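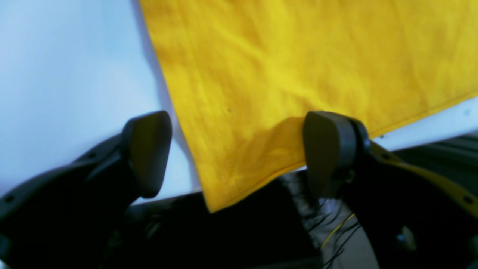
Yellow towel and the left-hand cell's gripper, 29th January.

The towel cell got its winter service this week and I said I would write it up, mostly so I have something to look at next time. I wrote notes for the December check on the back of a packing slip and lost them, so this time it goes on the blog.

For anyone new, I look after two folding cells at Atance. They're the same arm and the same two-finger gripper, bought together, and they fold towels on a white table. The right-hand cell has been fine. The left-hand one had started dropping corners. It would pick a towel up, get it clear of the table, and then one corner would slide out of the pads before the arm got to the fold position. It wasn't every towel. It was enough that the person on shift had stopped trusting it and was standing next to it, and at that point you may as well fold them by hand.

The counter on the controller said a little over 2000 picks since the last pads went on. I change pads by looking at them and don't go by the number, but I write the number down anyway.

I started with the pads. They come off with one screw each from behind. The faces looked all right from the front, matte and even, but when I put a steel rule across the left one there was a hollow in the middle. You could get a strip of paper under the rule. The right one was flatter. Lint had packed in along the edge of both where the pad meets the finger, and it had been there long enough to come out in one piece like felt.

I cleaned everything with a dry brush first and then a cloth with a little isopropyl. Don't put the alcohol on before the brush. It turns the lint to paste and it goes down into the screw holes, and then you are picking it out with a needle. I have done this.

New pads are Nistor ones, the same as came with the gripper. I tried a cheaper set last year and they were too hard. They held a tea towel fine but a bath towel has some spring to it and it would walk out of the grip. There is nothing wrong with a hard pad for boxes. I went back to the soft ones and put the cheap ones in a drawer, where they still are.

The screws on this gripper are small and they go into plastic. I do them up by hand with a short driver until they stop, and then a very small amount more. If you use a power driver, even on the lowest setting, sooner or later you will strip one. The left finger already has an insert in one of its holes from before I took over.

After the pads I did the closing position. The gripper has a setting for where it thinks fully closed is, and after a pad change that setting is wrong because new pads are thicker. If you leave it, the motor pushes against a closed gripper at the end of every pick and gets hot. The way to do it is to open the fingers, clear the closed value, bring them together slowly in jog mode until the pads just touch, and save. Then open and close it a few times and check that it comes back to the same place. Mine was coming back short on one close out of every few, so I looked at the linkage.

The right finger had some play in it. You could hold the tip and feel it rock. I took up the pivot screw a quarter turn and the play went away, but then the finger was stiff at one end of its travel, so I backed it off by half of that. It's a compromise. The proper repair is a new bushing, and I have ordered one from Goltitwood along with 16 of the pad screws, since they only sell them in that bag size.

Next was force. The setting is a bare number with no unit on it, and I have never found a document that says what it means. It was at 400 when I got the cells and both had been left there. With worn pads somebody (possibly me) had pushed the left cell up to get it to hold, which is the wrong fix. It wears the pads faster and it leaves a pinch mark on a thick towel. I put it back to 400 with the new pads on and started from there.

For testing I use the yellow towels. We have white ones too, but on a white table the camera has a harder time finding the edge, and when a pick fails you can't tell if it was the grip or the vision. Yellow takes one of those out. Once the grip is right I go back to white and see if anything changes.

The test itself is dull. I drop a towel on the table in a heap, let the cell find an edge, pick, lift, hold, and put it down. Then I mess it up again by hand. I try to make the heap different each time, with some folds standing up and some lying flat, as a towel that has been set down neatly will tell you nothing.

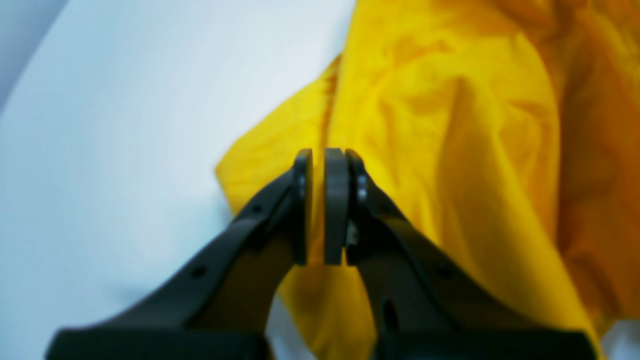
The height above the cloth at the moment of closing matters more than I gave it credit for when I started doing this. Too high and the pads pinch at the fuzz on top of a fold and come away with nothing. Too low and they press the fold flat before they close, so there is nothing left standing up to grab, and you also risk pushing the tips into the table. The approach height is taken from the table surface and it was set with the old pads on. I raised it a step, ran it, raised it another step, and went back one. That is where it stayed.

I also slowed down the last part of the approach. The arm used to come down at one speed all the way. Now it does the last bit slower and the fold doesn't shift as much. It costs a little time per towel. The cell spends longer than that looking for corners, so I don't mind it.

The corner picks were what I cared about. A hem is thicker than the rest of the towel, and at a corner two hems meet, so if the pads close across that lump they are held apart and only grip on the thick part. That is where it had been letting go. With a hollow pad it was worse, because the hem sat in the hollow with no pressure on it. I moved the target point inward from the corner so the pads close on plain cloth with the hem just outside. The corner hangs down a bit when it lifts and it looks untidy, but it holds. The fold routine doesn't care how the corner hangs as long as it knows where the grip is.

I had to change that offset in two places. The pick program has it and so does the fold program, and they don't share a value. If you change one and not the other, every fold comes out off by the same amount, and you will spend a while blaming the camera. I've put a comment in both files now saying to look at the other one.

Then cables. The wires at the wrist had worked loose from their clip, and they were hanging where a finger could catch them with the wrist turned over. I put a new clip on and left some slack so the wrist can go to both ends of its range without pulling. Turn it through by hand with the power off before you trust it. I tie them in two places and no more. Last time I tied them the whole length to be neat, and the bundle got so stiff that it pushed on the connector.

The thin yellow wire is the one to be careful with. It goes to the sensor on the right finger and it's the only one I've had fail. If the cell says the gripper is open when you can see that it isn't, wiggle that connector before you do anything else.

I wiped the camera lens on the wrist too. Towel dust gets on it and everything goes soft. It happens slowly enough that you don't notice until you compare it with the other cell. A blower first, then a lens cloth. The picture is still a bit washed out over the white table and I think the exposure could come down, but I didn't want to change the camera and the gripper on the same day. If something goes wrong I want to know which one did it.

After all that I ran the left cell on yellow towels for the rest of the afternoon and it dropped 3. Two of those were at the start before I had moved the corner offset. The third I didn't see. I was at the other bench and heard the alarm, and the towel was on the floor when I got there. White towels the next morning went through with no drops, though that was a shorter run.

Things still to do on this cell:

Fit the bushing in the right finger when it arrives. Redo the closing position after that, because it will have moved.

Bring the camera exposure down and check edge finding on the white towels.

Copy the new approach speed to the right-hand cell. I would leave its height alone unless it gets new pads as well.

Print the settings and tape them inside the cabinet door. The sheet in there now is from the Kollano software, which we don't run anymore, and half the names on it don't match.

Somebody asked me in an email whether it's worth keeping a complete spare gripper. For two cells I'd say no. Keep a set of pads, some screws, the finger sensor with its wire, and a clip or two. Everything I have had go wrong on these has been one of those, apart from the bushing, and the cell ran with a bad bushing for who knows how long.

I'll put a note at the bottom of this post when the part comes in.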